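## 6. Working rules for the bench cell

This section applies to the Drultum arm fitted at a fixed bench and used for moving light glassware between trays. Section 5 covers mounting and wiring. Read both before you let the arm move anything that can break.

You will see the phrase "safe for shared work" on the carton and in the Hollgate sales leaflet. Treat it with suspicion. Safety belongs to the whole set-up: arm, gripper, bench, load and the people nearby. A slow arm holding a broken flask is a slow arm with a blade on the end, and no force limit in the controller knows the difference.

### 6.1 Before first use

1. Write down what the arm will pick up, where from and where to. If the answer is "various items", stop and make a proper list. A risk assessment for "various items" assesses nothing.
2. Mark the reach of the arm on the bench and on the floor with the gripper fitted and the longest item held. The figure in the data sheet is for the bare wrist, so don't mark from that.
3. Set the speed limit to 50 mm per second. The factory setting is 245 mm per second, and we have never seen a good reason for it on glass work.
4. Press the stop button while the arm is moving. Do this with each stop button, one at a time, and check that the arm stays stopped when the button is released.
5. Cut the mains supply while the gripper is holding something soft. Note whether it keeps hold or lets go.

> **Caution:** Step 5 matters. Bistau grippers have been sold in both spring-closed and spring-open versions under the same part name. Don't trust the label. Test the one you have.

### 6.2 Laying out the bench

6. Fix the position of every tray before teaching any points. Trays that slide freely will be somewhere else by the afternoon, and the arm will go to where they were in the morning.
7. Give each item one home. If glassware and stands share a tray, teach a separate approach for each.
8. Leave clear bench between the trays and the nearest edge. A dropped beaker should land on something flat, with room for a person to sweep it up without leaning under the arm.
9. Keep sinks and basins outside the marked reach where you can. Where you can't, block them off in the controller as no-go areas and try to drive the arm into each one at low speed to prove that the block works.

Rods left leaning in beakers deserve more thought than they usually get. A rod changes the height of the load and often its balance too, and it may settle at a different angle each time the beaker is put down. Either take the rod out first as its own step, or set the clearance for the worst angle you can produce by hand.
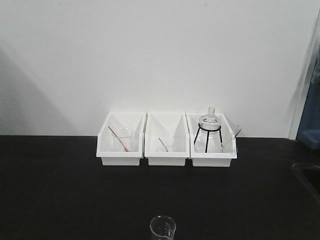 The same goes for anything stacked. A round flask on a ring stand must be lifted straight up until it is well clear of the ring before any sideways move is allowed. The Kwon path planner likes to shave time off by curving out early. Turn off "smooth exit" for these picks, whatever the help text says about it being suitable for all loads.

> **Note:** Clear glass is hard for most vision systems to find. The confidence score shown on screen tells you how sure the software is, and software can be very sure of a reflection. Don't use the score as a safety check.

### 6.3 Daily running

10. Look over all glass for chips and cracks before it goes in the trays. The arm won't do this for you, even with the inspection add-on.
11. Run one full cycle with hand-guided speed and watch it from start to finish. Watching the screen doesn't count.
12. Keep hands out of the marked area while the arm has power. To adjust a tray, press stop first, every time.
13. After 3 dropped or missed picks in one session, stop work and find the cause. Don't clear the fault counter to get to the end of the batch.
14. Use empty glassware for at least 2 weeks before you consider liquids. Liquids need a fresh assessment, with the spill dealt with on paper before it is dealt with on the floor.

> **Caution:** The "auto-resume" option restarts motion when the light curtain clears. A clear curtain means only that nothing is breaking the beam. It can't tell you that the person has finished. Leave auto-resume off and make restart a deliberate press of a button from outside the marked area.

### 6.4 Records and changes

15. Keep a log of every change to speed, tray position, gripper fingers or software version.
16. Repeat steps 2 to 5 after any of these changes. An update described as "minor" still counts. The July release was described that way and reset the speed limit on every controller we tried it on.
17. Keep the certificate supplied with the arm, but read what it covers. Ours covers the arm alone, without gripper or load. The finished cell is your responsibility, and a supplier who tells you otherwise should be asked to put it in writing.

Continue to section 7 for cleaning and gripper finger replacement.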